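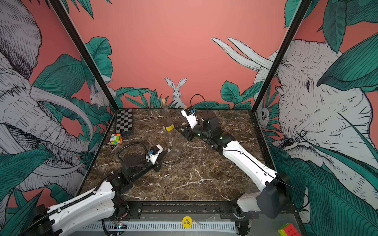
Kandero holds its open day on a Friday in January, which is an odd time to ask people to leave the beach, but the car park was full when I pulled in and I ended up walking back from beyond the bowls club with my hat on and my water bottle already half gone. I had come for the rooms. My sister had been along the year before and talked for weeks about the painted walls, and since I spent a good part of my working life fitting out play spaces and waiting rooms, I wanted to see how they'd gone about it. The one I liked best has its walls done in a salmon pink, with murals drawn on by hand, and a dark brown marble tabletop with white veins wandering through it. I would never have put those two together. On paper I'd have asked for a pale timber, or something plain and wipeable, and it would have been a much duller corner for it. There was a checkerboard set down at an angle towards the back, black and grey, and a Rubik's cube perched on a little dark stand with a red rim, and my eye kept going from those to the pink and back again.

I should say what the place is, for anyone who hasn't been. Kandero took over the old Edwards building, down past the railway crossing, and turned it into a string of rooms, large and small, that people can hire or simply visit. Part of it is studios and part of it is what they call the table rooms, where everything is arranged on or around a single surface. The Edwards family sold shoes there when I was a girl, and I had my feet measured for school somewhere very near where the tea urn now stands. The front windows are the same ones. So is the step at the side door, which I tripped on then and tripped on again this time.

The tour goes in small groups and ours was led by Nia Phillips, who was patient with all of us and particularly with me, as I'm a toucher of surfaces and a slow walker. She told us the murals were drawn straight onto the paint over two winters. Nothing was projected or traced. They had a tin of the pink made up at the paint shop, didn't care for it, and had it remixed until it went on the way they wanted, and they've kept the recipe on a card in the office. I asked if I could copy it down and she laughed and said I could have the number, which is 607, though she warned me it comes up quite differently in a room that faces south. I have a hallway in mind. My husband has not been told.

Somebody in our group asked about the marble and whether it was a nuisance to look after. Nia said it's wiped over with warm water and a soft cloth at the end of the day and otherwise left in peace, and that they're strict about lemon juice and vinegar going anywhere near it. I can vouch for that, having ruined the top of a washstand with half a lemon in my first year of marriage. What I hadn't thought about before is how much a veined stone does for the plain things you put down on it. There was a corked glass bottle with a round yellow label low on it, standing near the middle, and an ordinary clear plastic bottle lying on its side close by, and I caught myself admiring the plastic one, the way its ridges had picked up the light. You'd walk straight past it on a kitchen bench.

After that we went through Veser, the long room at the back, where the shelving is. I was less taken with it. The shelves are handsome but very high, and I'm not sure who is meant to reach the top ones. The cupboards underneath are much better thought out, with deep drawers that run properly and finger pulls cut at a height that suits a child or a person sitting down. I opened and shut them far more than I needed to. There is a bench along the window side too, with a view of the lane and somebody's very good passionfruit vine.

Ununa is the little room upstairs, and I nearly missed it because the sign is behind the door when the door is open. It's kept for quiet visits and has a rug, two armchairs and a lamp, and that's your lot. The walls up there haven't been painted yet. They're asking visitors to write down a colour on a slip of paper and drop it in a biscuit tin on the landing. I wrote "a soft green, like the inside of a broad bean pod", and then worried all the way down the stairs that it sounded pretentious.

Tea was in the front room and it was proper tea, with cups. The scones were gone by the time our group got there, but there was a tray of lamingtons and a fruit cake that somebody had been generous with. If you're thinking of going next year, take the early tour, wear flat shoes for the side step, and park by the bowls club to begin with. The toilets are to the left of the stairs and there's a ramp around from the lane.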